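Tips for recording kitchen chores with a hand-held gripper

If you're showing a robot how to tidy a kitchen, do the chore once with your bare hands first. You'll notice all the little reaches you never think about, and your recordings will be so much smoother for it!

I like to raise the trash bin on a stool - it saves my back over 25 takes, and the blue finger pads stay nicely in view.

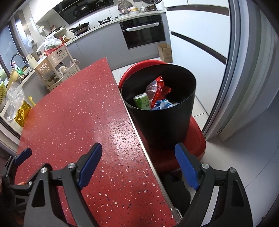 Bin up on the red stool, right beside the counter.

Go slower than feels natural, and pause for 2 seconds before you close the fingers. Howard Whitlock taught me to wipe the pads after every eight takes or so (greasy ones slip on plastic bags), and I've kept to it ever since September.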